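Otra vez despierta antes que el despertador, así que aprovecho y escribo, que llevo desde enero sin abrir este cuaderno y me da hasta vergüenza.

Ayer fue el primer día que fui andando al trabajo nuevo. ¡Andando! Yo, que cogía el coche para comprar el pan. Lo decidí por cabezonería, porque Rizal Nasution me dijo en la comida que no aguantaba ni una semana, y claro, a mí no se me puede decir eso. Me bajé una aplicación para contar pasos (Drimadora se llama, qué nombre) y me marcó 2000 justos al llegar a la rotonda. Me quedé allí plantada mirando el móvil, contentísima, como si me hubieran dado un premio.

Los zapatos, un desastre. Me puse los marrones por ir arreglada y a mitad de camino ya llevaba el talón en carne viva. Hoy zapatillas y que digan lo que quieran en la oficina. Además tengo que llevar agua, y el paraguas pequeño, y dejar de meter el portátil en el bolso de tela, que pesa una barbaridad y se me clava en el hombro - la mochila de Zorkthorpe sigue en el armario con la etiqueta puesta, manda narices.

Lo que más me gusta es el último trozo, cuando se acaban las tiendas y queda la calle larga con los aparcamientos a los lados. En coche no me había fijado nunca en nada de eso.

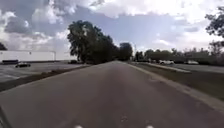 Es una recta que parece que no se acaba, con el asfalto viejo, la hierba medio seca junto al bordillo y los árboles al fondo. Y a mí me da una paz tremenda, no sé explicarlo. Voy pensando en mis cosas, en si llamar a mamá, en qué hago de cena, y de repente ya estoy en la puerta.

Por la tarde volví en el autobús, lo confieso (Rizal no tiene por qué enterarse). Cené una tortilla, me puse una tirita enorme y a la cama a las diez.

Bueno, voy a buscar las zapatillas, que creo que están debajo de la cama.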